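## 6. Setting up drawer and desk storage

Read this section before you buy anything. The Steveck planner that ships with the Bosine desk will tell you that you need the full insert kit. You may. Most people who have followed the planner end up with more inserts than things to put in them, and this guide takes the planner's advice with a good deal of salt.

### 6.1 Before you start

The desk should already be standing level (see Section 4) with both drawers running freely. If a drawer still catches on the left runner, stop and fix that first. Loading a drawer that catches will not "bed it in," whatever the card in the hardware bag says.

You will need:

- a tape measure
- the felt pads from bag C
- a pencil and scrap paper
- one box or bag for things that are leaving the desk

You don't need the Bellamy label maker. Masking tape does the same job and peels off when you change your mind, and you will change your mind.

### 6.2 Sorting

1. Empty both drawers onto the bed or the floor. Not onto the desk, or you'll be working around the pile all afternoon.
2. Pull out anything you have used in the last week. Set it aside.
3. Pull out anything you haven't touched since last November. Put it in the leaving box.
4. Look at what is left. This is the part the planner calls "active reserve." It is mostly dead pens, and chargers for phones you no longer own.
5. Test the pens on scrap paper. One stroke each. A pen that needs coaxing goes.
6. Return to the pile from step 2 and measure the longest item in it.

> **Note:** The planner claims a properly zoned desk "saves 356 minutes a year." No source is given, and I could not find one. Sort the desk if the mess bothers you.

### 6.3 Choosing holders

Holders for the desktop come in more shapes than anyone has a use for. Measure what you own, then buy one holder, live with it, and only then think about a second. Sets are priced to make the single piece look foolish, and the set nearly always contains a paper clip dish.

Clear holders have one real advantage: you can find the scissors without tipping everything out. The claim that they "disappear" on the desk is harder to believe. Dust and fingerprints show on clear plastic sooner than on anything gray or black, and a holder stuffed with highlighters is just as busy to look at through its walls. 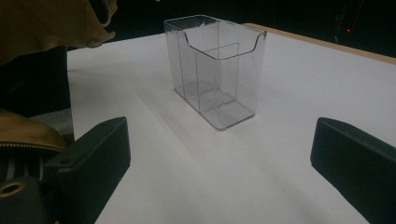 Depth matters more than width. A deep holder swallows erasers, short pencils and memory sticks, and you'll be fishing for them with two fingers by the end of the month. Keep short items in the drawer tray and give the desktop to things that are long enough to stand up and be grabbed.

**Caution:** Do not clean clear plastic with window spray unless the maker says you can. Some sprays cloud it or start fine cracks. Use lukewarm water, a drop of dish soap and a soft cloth.

### 6.4 Fitting the drawer tray

1. Stick one felt pad under each corner of the tray.
2. Set the tray against the back wall of the upper drawer.
3. Close the drawer slowly. If the tray rides forward, add a pad to the front edge.
4. Fill the tray, then open and close the drawer 7 times at normal speed. Anything that has rolled out of place belongs somewhere else.

The Soltel non-slip mat is sold as an upgrade for step 3. Our copy curled at the corners and jammed the drawer. Felt pads are duller and they work.

### 6.5 Loading limits

The printed sheet says the drawer runners are good for 2,000 cycles "under normal load" and then does not define normal load. Treat the lower drawer as the one for paper and the upper drawer as the one for small tools. Never stand a full file box in the upper drawer, even for a day.

### 6.6 After one month

Check the desk again. Whatever has drifted back onto the surface is telling you where it wants to live, so move its holder there. Leave the rest alone.

*Section revised May 9, 2026, by Oluwatosin Oyelaran. Replaces the earlier section on modular inserts.*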